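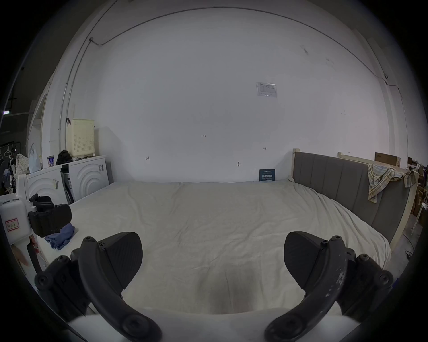
The bed at Orkel, with the hand-held gripper open over the sheet.

I'd been holding the gripper for maybe a minute when Kittipong Rattanakul told me to slow down. "You're moving like a person," he said. "Well, you are a person. But move like a person who is being copied!"

So that's how my visit to Orkel started, with me getting told off over a bed sheet. (Fair enough. I was yanking.)

Kittipong runs the teaching side of a project called Kundier, and the idea is simple enough that even I got it. You hold a gripper in your hand, the same two-fingered kind that goes on the robot, and you do the chore yourself. The camera on it records what it sees, the software works out how your hand traveled, and later the robot learns from a big pile of those recordings. The chore this season is cloth on a bed. Spreading it, folding it, straightening it out.

I asked why cloth, of all things. He groaned. "Because I lost an argument in May. I wanted cups. Cups are lovely, a cup stays a cup. You pick up a cloth and now it's a different shape, and you put it down and it's another one."

Before this he spent a long stretch on a remote control setup called Rurnow, where you sit at a desk and drive the arm from a distance with a pair of handles. I figured that would be the fun one, and I said so. He made a face. "It is fun for one morning. You can't feel the fabric. You close the fingers and you think you have the corner and you have air. One fold took me 90 seconds, and my grandmother would do it in five."

By hand he's a lot quicker. He got 118 good folds in one day, his best so far, and he's up to 622 in all. I asked what counts as good and he thought about it for quite a while. "No hesitating. If I stop in the middle to think, the robot learns to stop in the middle, and it isn't thinking, it's just stopped."
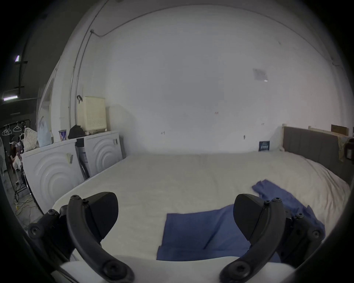 Do you need to know how to program to teach a robot this way?

Most of the people doing it don't write any code, and a new person usually practices for an afternoon before their recordings are kept.

My own afternoon went so-so. The fingers only open and close, and you don't realize how much your thumb does until you haven't got one. I kept wanting to smooth the cloth with my other hand, which is against the rules, and Kittipong kept saying "one hand, one hand" without looking up. Out of everything I did he kept two, and I'm pretty sure the second was kindness.

He still uses Rurnow for fixing mistakes, by the way. When the robot gets stuck, somebody takes over by remote, gets it out of trouble, and that bit goes into the training too. "The rescue is worth more to me than 100 perfect ones," he told me. Next on his list is pillowcases, which he's dreading, and then Khokhar wants to try the same grippers on towels.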